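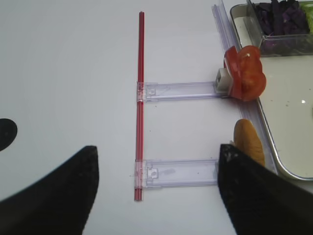 Twenty minutes is not a lunch, Ott Priedītis told me, it is a pit stop, and he was tired of watching people take it in their cars with the engine running.

He had worked at Masine for most of his adult life. When he started, the plant had a canteen with hot food and a bell at noon. The canteen closed, the bell stayed for a few more years, and then the bell went too. People ate when they could. Some stopped eating at work at all.

Last November the company brought the shared lunch back. The machines stop at noon for 45 minutes, and 99 of the 100 people on the day shift now leave the floor together. The other one watches the phones, and the job rotates.

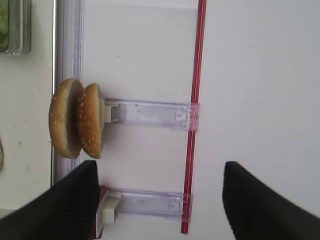 Ülle Dzene
Staff Writer, Work and Money

I went to Pemitz expecting to hear about productivity. Mostly I heard about soup. The food comes from Lūse, a small kitchen two streets away that used to cook only for weddings. It sends over one soup, one hot dish and bread. On Masine's busiest weeks there is a sandwich day, and opinions on sandwich day are divided. The older workers feel cheated by it. The younger ones would have it all month.

Not everyone was in favor at the start. A longer lunch means going home later, and for parents with a child at daycare that matters. The company agreed to let them start earlier in the morning.

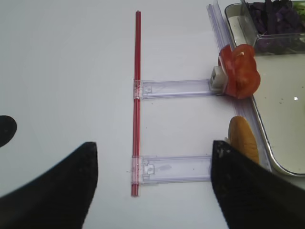 Other employers in town have been slower. Diltodance, the dance studio on the main road, tried closing at midday and gave it up after one season, as noon was when the retirees wanted their classes. The owner now eats at three, standing up.

A town of this size had four canteens once. The largest could seat 535 and was used for New Year's parties as well. It is a tire warehouse today - the serving hatch is still in the back wall, painted over.

Priedītis retires next spring. He has asked if he can keep coming in for lunch, and the plant manager has said yes, provided he pays for his own soup.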